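2022-03-18

Playtest notes, Hestine, build 4. Me, Junpei, Pushpa, Kanchan late (tram).

Setup still too slow. 22 min before first turn and Pushpa has played it before. Sorting the harbour deck by colour is the killer – pre-sort in the box? Ask Jarosław if the insert has room for one more well.

Round one fine. Round two Junpei bought every salt token and just sat on them, no rule against it. Everyone else stuck buying from him at his price. Funny for ten minutes then not. Need a hand limit, try six. Or tokens spoil at end of round, but thats more upkeep and Kanchan already hates the upkeep.

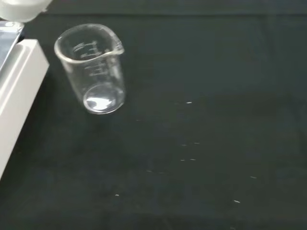 Scoring. Final was 100 to 61 to 58 to 40, too spread out. Lighthouse bonus is worth way too much if you get it early. Drop from 12 to eight and see. Kanchan says make it a shared bonus, I don't love it but will try it once.

Rulebook: page 3 says "adjacent" and page 5 says "neighbouring", Pushpa asked if they were different things. Same thing!! Pick one. Also the colour names don't match the player boards – grey is called silver in the exmaple turn.

To do
– recut harbour cards, the corners are catching in the sleeves
– hand limit on the ref sheet
– email Bimla re borrowing her copy of Zein, want to look at how they do the market
– four player again next time, then two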